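Chapter 7
Drawer Boxes, Fronts and Runners

A drawer is a shallow box that must carry a load while moving in and out of a fixed case. Its parts are few: a front board, two sides, a back and a floor. Most faults found in service begin where two of these parts meet, and this chapter treats the joints before the hardware. Mudaliar's load tables, used in Chapter 5, apply here without change.

The floor is the widest part and moves the most with changes in humidity. Grain direction must be settled before any cutting is done. The top rim of the front board shows the thickness of the stock and should be finished to the same grade as the outer face.
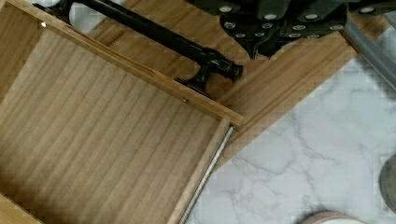

Figure 7.1 Open wooden drawer from above, with bar pull on the front.

Runner choice depends on load and depth. Section 7.2 covers side-mounted metal runners, and Section 7.3 covers wooden runners waxed by hand. Pulls are fitted last, after the front has been aligned with its neighbors.

Terms introduced in this chapter: floor panel, rim, runner, setback, racking. Students using the Wellcombe workbook should complete Exercise 11 before starting Section 7.1.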